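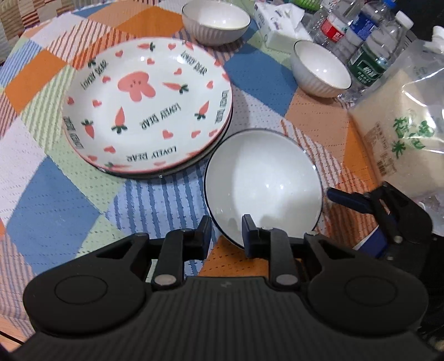
Care of Tennis Kit at Home: Guidance for Members and Families

9 June 2024
Issued by the Members' Office, Rovdale Lawn Tennis Club

Print this page | E-mail this page
Home | Courts | Juniors | Kit and Equipment | Contact

The summer programme places heavy demands on clothing, shoes and rackets, and the club receives many enquiries at this time of year about how they should be looked after. Most of the work can be done at home with ordinary household products. Members who have only the dining table to work on should clear the crockery first, including any stack of plates left out between meals, and spread an old towel over the tablecloth. A printed patchwork cloth hides crumbs very well, but it will not hide clay dust or grip adhesive. Good light is needed for restringing checks and for stitching, so a table near a window is to be preferred.

Clothing

Shirts, shorts and skirts should be taken out of the bag on the day they are worn. Where a full wash is not possible that evening, rinse the garment in cold water and hang it up. Clothing left rolled in a closed bag overnight will take on a smell that one wash may not remove.

Wash playing clothes inside out at a low temperature. Fabric softener is not advised, as it leaves a coating which stops the material from drawing moisture away from the skin. If a stale smell remains, soak the garment for an hour in a bowl of cold water to which a cupful of white vinegar has been added, then wash as normal. Vinegar must never be mixed with bleach.

Green marks from the grass courts should be treated before washing. Work a little liquid detergent into the mark with a soft brush and leave it for half an hour. Red dust from the clay courts at Kiltby should be allowed to dry completely and then be brushed off out of doors. Wetting it first drives it further into the cloth.
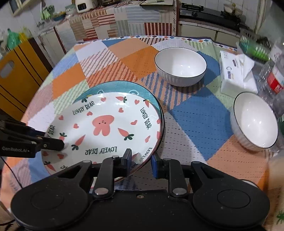 White clothing worn on clay should be washed separately for the first cycle. Members are reminded that the club's competition rules still require predominantly white clothing on Courts 2 and 3 in July, and that faint pink staining on socks and hems is accepted by the referee.

Shoes

Knock the soles together out of doors and clear the tread with an old toothbrush or a wooden skewer. Grit carried in the tread damages indoor surfaces, and players moving from the clay to the Arroyo Hall are asked to change their shoes at the door.

Remove laces and insoles before cleaning. Laces may be washed with the clothing in a small mesh bag. Uppers should be wiped with a cloth wrung out in warm soapy water. The club does not recommend putting tennis shoes in a washing machine, however convenient this may seem; the glue between the sole and the upper is weakened and the shoe will lose its shape at the heel.

Stuff wet shoes with newspaper and change the paper after a few hours. Keep them away from radiators and direct sun. Kitchen paper may be used instead, although it needs changing more often.

Rackets

Wipe the frame with a damp cloth after play on clay, paying attention to the grommets where the strings pass through. Strings should be wiped with a dry cloth only. Natural gut in particular must be kept from damp, and a racket strung with it should not be left in a shed, a garage or the boot of a car.

An overgrip should be replaced when it becomes shiny or slides under the hand. To fit a new one:

Remove the old overgrip and any tape residue. A small amount of surgical spirit on a cloth will lift stubborn adhesive.
Begin at the butt of the handle with the tapered end, and wrap towards the frame with an even overlap.
Keep the tape under light tension throughout. Right-handed and left-handed players wrap in opposite directions.
Trim the end at a slant and secure it with the finishing tape supplied.

Children's rackets should be checked at the same time. A handle which has been built up with several layers of overgrip may have become too thick to hold properly, and the layers should then be taken off and a single one fitted.

Bags and bottles

Empty the bag entirely once a week and leave it open to air. Shake it upside down out of doors, then wipe the lining with warm water and a little bicarbonate of soda. Let it dry before anything is put back.

Drinking bottles should be washed in hot soapy water after each use, with the cap taken apart where the design allows. Bottles used for fruit squash or sports drinks are best filled overnight with water and a spoonful of bicarbonate of soda, then rinsed thoroughly. Leave the cap off while the bottle is stored.

Old tennis balls

Used balls should not be put in household recycling. They may be left in the green bin beside the pavilion, from which they are passed to local schools. A clean old ball is also useful in the home. One or two placed in the tumble dryer will help a padded jacket to keep its loft, and a ball cut with a cross will fit over the foot of a chair to protect a hard floor. Cutting should be done by an adult, with the ball held in a vice.

Lost kit

All items should be marked with the member's surname. Kit handed in at the pavilion is kept in locker 171 until the end of the month. Enquiries about the restringing service should be made to the Members' Office on extension 484.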